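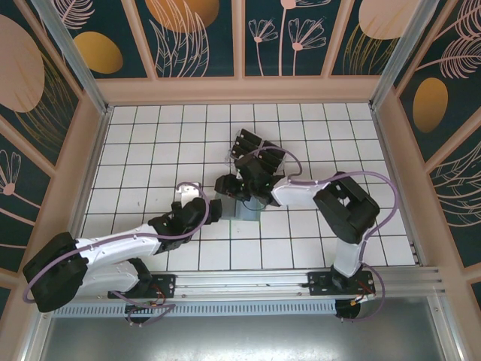 3.2 Surface and items

The work surface is a floor of white tiles with thin black lines between them. We chose it after a set of trials on plain white board, on which raters had trouble judging how far a pale item sat from its neighbors. The lines give a steady reference in both directions, and the raters who scored the layouts used them in nearly all of their written comments.

Items were drawn from the Kallance set, which contains 53 pieces sorted by finish into opaque, clear and translucent groups. Many of the pieces fall between groups. A dark item in a clear holder, for example, has two outlines: the one that can be seen easily and the one that takes up the space. In Figure 1 the black rectangular item in its transparent holder is of this kind, while the gray block on the tiles is translucent throughout. Raters were told to treat an item and its holder as a single piece and to judge spacing from the outer edge of the holder.

Layouts were scored from still views by two raters working separately, both using the Brimimus score sheet. Each layout received a mark for spacing, a mark for alignment with the tile lines and a mark for ease of reach. Where the marks differed by more than 2 points, Fung-ping Liao reviewed the layout and set the final value. Most of these reviews concerned clear holders — opaque pieces led to very few disagreements.

Lighting was left alone during a session. We had planned to add a side lamp for the clear group but dropped the idea in July, when a short test showed that the added glare on the holders made the outer edge harder to find. Dust on the tiles was a smaller problem. The surface was wiped with a dry cloth before each block of 50 layouts, and the holders were wiped at the same time. Scores from before this routine was adopted are kept apart in Section 4 and are not pooled with the rest.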